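Grasp planner moves the fingers to the table height and then waits forever (thin objects, simulation)

Zolta help pages > Planning and grasping

Posted by ekine_reader on 06/03/2021

Hello all. I am learning Zolta for my work, and English is my third language, so please tell me if something is not clear.

I have a scene in simulation with a table, some household things on it and one arm with a two-finger gripper. The task is to pick up a named object and lift it. For the bigger objects the planner works well. For thin objects, for example a pencil, it does the following. The approach is good, the arm goes down next to the object, and then the state stays at PRE_CLOSE until the timeout. There is no error in the log. The last lines are only these:

planner: approach reached
planner: contact check, waiting
planner: contact check, waiting

I have set the timeout to 16 seconds, but with a longer time the result is the same. The physics step rate is 2,000 per second. I have tried to make the object heavier and to change the friction of the table, and neither has changed anything. I also exported the same scene and opened it in Gourlay, and in its viewer the collision shapes look correct to me.

My question is, which condition does the planner wait for in PRE_CLOSE? The manual says "stable clearance" but it does not say clearance from what. If it is the clearance between fingertip and table, then I do not understand how a thin object can ever be grasped from above.

Thank you for your patience.

Posted by zonutari_user

Increase the step rate to 4,000. It solved my problems with contacts.

Posted by slow_but_sure

Good day. I had the same trouble in January and I have read the source of the planner, so I can answer the first part with some confidence and the second part with less.

In PRE_CLOSE the planner wants two things at the same time. The target pose must be reached, and the smallest distance between the fingertips and every other body in the scene must be larger than the value clearance_min. The word "every" is important. The table is included, unless you declare it as a support surface. When the object is tall, the fingers close at half of its height and the table is far away, so you never see the problem. With a thin object the fingertips must go almost to the tabletop, the distance becomes smaller than clearance_min, and the planner waits for a condition which can not become true. It is not treated as an error because the planner believes that the scene can still change, for example when another body moves away.

So please do this in your scene file:

support_surface: table_top
clearance_min_support: 0.001

The second line is in meters. The name must be the name of the collision body, not of the visual mesh. I lost one full afternoon with this difference, because a wrong name is silently ignored.

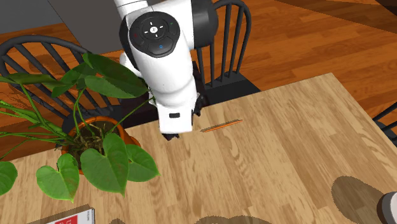
After this change, look also at the sorting of the grasp candidates. The default sorting prefers the candidate with the shortest joint path, and it does not look at how much free space there is for the fingers. If you have large objects near the target, you can get a candidate where the arm must come down very close to them. I use sort_by: free_space and I limit the list to 4 candidates, so the planning time remains acceptable. For a long thin object I also fix the closing direction across the short side. Otherwise the planner sometimes proposes to close along the length, and the gripper can not open so wide.

One more remark about plants, if you have one in the scene. The automatic collision shape for a plant is one convex hull around everything, leaves included. This hull is much bigger than the plant looks, and it can block good candidates. I replaced mine with a simple cylinder for the pot and turned off collision for the leaves. For a real robot I would not do this without thinking, but for testing the planner it is enough.

About the step rate, I do not agree with the reply before me. A higher rate can help when the object slips or shakes after the fingers close. Here the fingers do not close, so it will only make the simulation slower.

I am less sure about Gourlay. As far as I know, its viewer draws the collision shapes but does not show which of them are declared as support, so the scene can look correct there and still have this problem.

Posted by ekine_reader

Thank you, the name was my mistake also. I had the visual mesh there from an earlier trial. With the collision body name the state goes on to CLOSE and the pencil is lifted. I will try the sorting option next and write here if the planning time becomes too long.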